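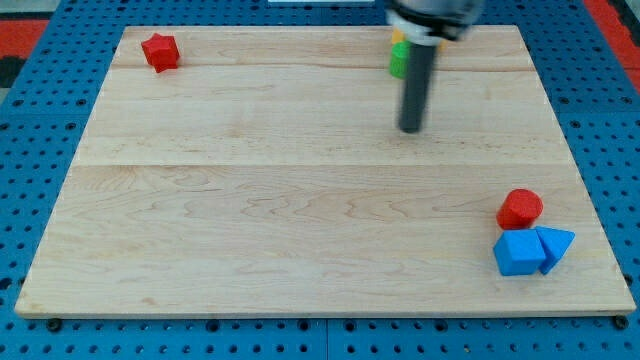 The first thing I did at Pinilix was get in the way. I'd been on the floor maybe a minute before a woman in safety glasses steered me by the elbow to the far side of a painted line, and that's where I stayed for most of the morning, drinking very bad coffee and watching people teach a robot arm to push blocks.

I know. Blocks! I'd driven out there expecting sparks and big orange machines, because the company packs hardware kits for a living (hinges, brackets, those little bags of screws that come with your bookshelf) and had told me automation was changing everything. But the arm has to learn to nudge things before it gets anywhere near a real order, and it learns on toy shapes. A star, a cube, a cylinder, slid over a maple board by one dark finger. Push the cube next to the triangle. Now move the star. Over and over, all shift long.

The people doing the teaching used to be packers. Five of them switched over in December, after the company signed a deal with Skorano, which supplies the arms and the software. One told me she'd spent years on the bagging line and her wrists still wake her up at night. Now she sits at a desk, guides the arm with a hand controller and types in what she did. She likes it fine. She also misses talking. On the line you could gossip straight through to lunch, and teaching takes the kind of attention where you look up and realize you haven't said a word since you clocked in.

Her quota is 500 pushes a shift, and they don't all count. If the block tips or the finger skids over the top of it, she marks the try as bad and goes again. The team's best day so far is 2,042 good ones, and somebody wrote that number on the break room whiteboard with a drawing of a star wearing a crown. I was told not to erase it, as if I would.

Not everybody is charmed. A guy from the bagging line ate his sandwich next to me and asked what I thought would happen to his job, and I gave him a mushy answer I'm still embarrassed about. Management says no layoffs are planned. He's heard that sentence before, at Katsaros, where he worked until the plant went to one shift. What he'd like is a date in writing, and a turn at the controller. The training list has been full for a while, and the day crew got first pick. The night crew is still sore about that, and I can see why.

Late in the morning they let me try. It's so much harder than it looks! I went for the green piece, came in too far to one side and spun it in place like a bottle cap. My second try was worse. The woman with the sore wrists reached past me, took the controller, and lined it up in one smooth push without putting down her coffee. Then she logged my two misses as bad and went back to her count.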